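Home Blog Archive Notes Contact

Descaling and re-balancing a 1995 heating system

6 min read

The boiler in my house was replaced before I moved in, but the pipework and most of the radiators date from 1995. Last winter the back bedroom never got above lukewarm while the hall was too hot to stand in.
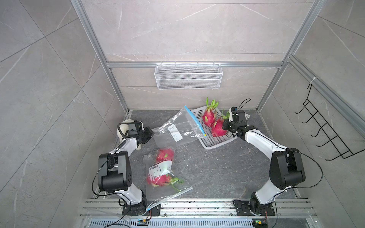 The system is a sealed one with seven radiators on two floors, fed in 15 mm copper from a 22 mm main run. The pump is a Cesix, fixed speed, and the radiators are plain single and double panels made by Wedell. Each has a thermostatic valve at one end and a lockshield at the other, apart from the hall, which has a manual valve because the room thermostat is out there.

I started with the water. I drained a jam jar from the lowest radiator and it came out black, with a fine sediment that moved when I held a magnet against the glass. That is magnetite, and it means the inside of the steel panels has been corroding. The other sign was a cold patch along the bottom centre of the bedroom radiator with the top at full heat. Air gives you the reverse: cold at the top, hot at the bottom. Bleeding does nothing for sludge, although I had bled that radiator four times before I thought about it properly.

A power flush was quoted at more than I wanted to pay on old joints. I used a chemical cleaner instead, dosed through the towel rail connection, and ran the heating with every valve fully open for two weeks. Then I drained down, refilled, ran it for an hour, drained again, and repeated until the water came out clear. It took four fills. The bedroom radiator I took off the wall and flushed in the garden with a hose through one tapping and then the other. If you do the same, cap both ends before you carry it through the house. I used plastic bags and tape, and there is a mark on the landing carpet which is going to stay.

The system then got its inhibitor, one bottle of concentrate for up to ten single panel radiators. I wrote the date on a tag and tied it to the filling loop. The previous owner's tag was still there and was blank.

Balancing is the slow part. The water takes the easiest route, so radiators close to the pump take more than their share and the far ones go short. You correct this by closing down the lockshields on the near ones. The method I followed came from Iqra Afridi, who fits heating in Villthorpe and had already told me twice to stop touching the pump:

1. Turn the heating off and let everything go cold.
2. Open all the thermostatic valves and lockshields fully.
3. Turn the heating on and write down the order in which the radiators warm up.
4. Starting with the first, close its lockshield, then open it a quarter of a turn.
5. Measure the pipe at both ends once it has settled, and adjust until the drop matches your target.
6. Move on to the next in the list.

I used two clip-on pipe thermometers. An infrared one reads badly off bare copper unless you put a strip of black tape on it first, and mine disagreed with the clips by several degrees even then.

The target drop depends on the boiler. Older ones were generally set up for 11 degrees across each radiator and condensing boilers are often set for 20. I aimed for something between the two, as the upstairs panels are on the small side and I did not want their average temperature to fall too far. Allow ten minutes after each change. A quarter turn on a nearly closed lockshield is a large change, and a quarter turn on a nearly open one does almost nothing.

The hall ended up at just under half a turn open. The bedroom is fully open and now heats evenly from top to bottom. I also turned the flow temperature down in April, when it was mild enough to experiment, and the house still reached its set point by 7 in the morning.

Still to do: a magnetic filter on the return. There is a straight length of pipe beside the boiler, but the Torres unit I had in mind needs more clearance underneath than I have, so the pipe will have to be rerouted or I will have to find a shorter filter. The hall valve also weeps slightly at the spindle when it is part open. I have nipped up the gland nut and left a saucer under it.

Older posts Newer posts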